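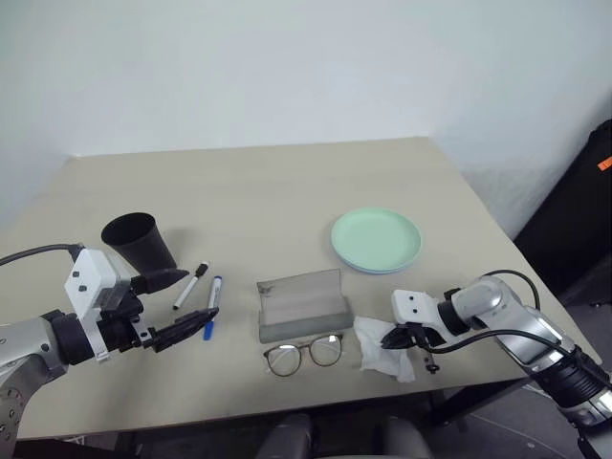 What do you use to get marker smudges off a light beige tabletop with a matte finish? I do my labeling at this table and there are a few faint marks near the front edge that dish soap won't shift. The two markers lying by the black cup are the ones I use, one with a black cap and one with a blue cap. I've had the table 11 months and don't want to leave a shiny patch on it. I also need a better place for the markers, they roll off when I leave them loose.
Seraina Kuster
29/06/2022

Privberg
Check the barrels first. If they say dry erase, a damp microfiber cloth and a drop of dish soap is usually enough, but leave it on for a minute before you wipe. If they are permanent, put rubbing alcohol on a cotton pad and dab. Don't scrub, scrubbing is what makes matte tops shiny. Try it underneath the table first. Rinse with plain water and dry it.

Ello
just use a magic eraser, worked on mine

Van Dusen
I would be careful with the eraser sponge on matte, it is a fine abrasive and it left a glossy spot on my desk. Alcohol is safer if the test spot looks OK. For the markers, put them in the cup, caps down. If it tips over easily, drop some coins or a flat stone in the bottom. An open glasses case like yours would hold them too, lying flat.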